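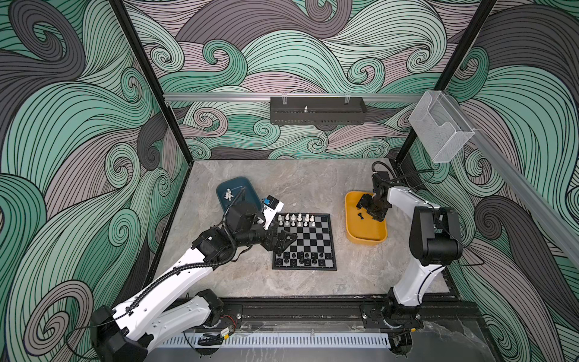

Which way round should the board be placed before the pieces are set out?
Each player should have a light square in the corner nearest the right hand. On boards with printed coordinates, rank 1 belongs to White and rank 8 to Black.

Section 2. Setting up the Dalolach folding board

2.1 Open the board fully on a firm, level surface and press gently along the hinge until both halves lie flat.
2.2 Place the white rooks on a1 and h1, the knights on b1 and g1, and the bishops on c1 and f1.
2.3 Place the white queen on d1, a light square, and the white king on e1. 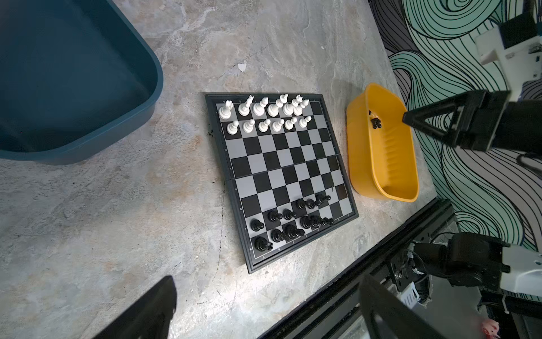
2.4 Fill the whole of rank 2 with the white pawns, one to each square.
2.5 Set out the black pieces in the same way on ranks 8 and 7. The black queen stands on d8, a dark square, facing the white queen along the file.

Note: A piece that straddles two squares should be moved to the centre of its own square before play begins. Ranks 3 to 6 must be clear.

Caution: Small parts. Keep the pieces away from young children. Do not close the board while pieces are standing on it — the hinge may be strained.

2.6 When play has ended, return all pieces to their container and check the squares beside the hinge for grit. Wipe the board with a dry cloth only.

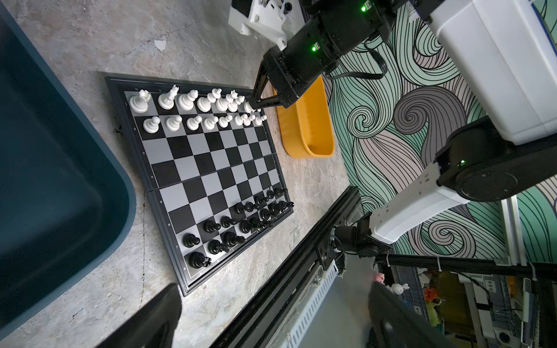
One reader of the June edition, writing from Kiromville, asked that the rooks be placed last, as beginners at her club tended to knock the corner pieces while reaching for the middle. The order given in 2.2 may be changed to suit the user, provided that the final position is the same.

2.7 For replacement pieces, quote the set name and the colour required when writing to Andetti.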